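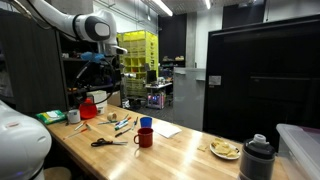
Soddale bench, left arm over the table. The wrist cable hangs in a large loop below the wrist.

Re-dressing the wrist cable on the Soddale arm

Do this job every 3000 operating hours, or sooner if the loop has started to touch objects on the table. It takes one person and one afternoon, most of it spent waiting on the test cycle. Read all of it before you cut any ties.

What you need

Side cutters, reusable hook-and-loop straps, a 3 mm hex key, a paint marker, a lint-free cloth, and the service pendant. Do not use plain zip ties on the wrist. They bite into the jacket, and the Estum cable set has a soft one.

Park and lock out

Clear the table under the arm first. Mugs and pens are fine for task work but not for this. Jog the arm to the service pose with the wrist pointing down, engage the joint brakes, then switch off at the wall and hang your tag. Wait for the controller fan to stop. The brakes hold the arm, but joint 2 can settle slightly when power drops -- keep your hands out from under the elbow.

Inspect

Wipe the cable down and run it through your fingers from the wrist connector back to the upper arm. Feel for flat spots, twists and stiff sections. Mark each one with the paint marker. A flat spot within a hand's width of the connector means the cable gets replaced. Anything farther up can be re-dressed and watched.

Check the connector screws with the hex key. Snug is enough.

Set the loop

1. Remove the old straps, starting at the wrist.
2. Let the cable hang and untwist by itself.
3. Strap it at the wrist, leaving room to slide a finger under the strap.
4. Power up, release the brakes and turn the wrist slowly to each end of its travel. The loop should never pull straight.
5. Return to the service pose and take up slack at the upper-arm strap until the lowest point of the loop clears the tallest thing you put on the table.
6. Turn the wrist end to end again. If the cable pulls, give some slack back.

Too short is worse than too long. A short loop loads the connector, and you get fault 1074 (encoder link lost) at the end of travel.

Test

Run the Redia exercise program at quarter speed for 10 minutes, then at full speed for 4000 wrist cycles. Stay within reach of the stop button during the slow part. Afterward, lock out again and check the paint marks. If a strap has crept, move it back and repeat the slow run.

Write the hours and strap positions in the arm log. Questions about replacement cables go to Loan Vi.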